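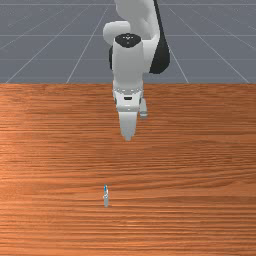

Wood grain

Wood grain is the direction, arrangement and look of the fibres in a piece of wood. The word does a lot of work in everyday speech: a joiner may use it for the way the fibres run, a furniture buyer for the streaks on a tabletop, and a carver for the way a block splits under the gouge. All of these meanings go back to the same wonderful thing, the slow growth of a living tree.

Formation

A tree in a cool climate adds a new layer of wood beneath its bark every growing season. The wood laid down in spring tends to be paler and more open, while the later growth is darker and denser. Seen on a stump, the layers are rings. Cut lengthways, the same rings become stripes, arches and long flame-like shapes, and two boards from one log can look like strangers to each other.

Many tropical trees grow all year and show only faint rings, or none that the eye can find. Their character often comes from the pores, from streaks of colour, or from fibres that lean one way for a few years and then the other. This last habit, called interlocked grain, gives a ribbon pattern that seems to shift as you walk past it - one of the great pleasures of old panelling.

Cutting

The way a log is sawn matters as much as the species. Plain-sawn boards are cut straight through the log and usually show broad arches. Quarter-sawn boards are cut so that the rings meet the face at a steep angle, which gives straight, even lines and a board that is less likely to cup. In oak, quarter-sawing also reveals the rays, pale flecks that run from the heart of the tree towards the bark and catch the light beautifully.

The mill at Prundier, which still saws oak by both methods, keeps a reference wall of 1,106 sample boards. The collection began as a way of settling arguments with buyers and has grown into a small marvel, with burrs, ripples and bird's-eye figure hung beside perfectly plain ash.

Working with the grain

Planing with the grain lifts a clean, curling shaving. Planing against it can tear the surface, as the blade catches the fibres and levers them up. Wood is also far stronger along its fibres than across them, so chair legs, tool handles and ladder rungs are best made from straight-grained stock. Splitting the blank before shaping it keeps the fibres whole from end to end.

Printed and painted grain

People have copied grain for centuries. Painters called grainers drag combs, brushes and rags through wet glaze to turn cheap softwood doors into walnut or mahogany, and good work can fool the eye at arm's length. The Fitarow pattern archive holds 2,979 printed wood papers, among them over 2 dozen versions of cherry alone. Printed designs usually repeat - look for the same knot turning up again further along the board.

See also

Burr
Marquetry
Quarter-sawing
Veneer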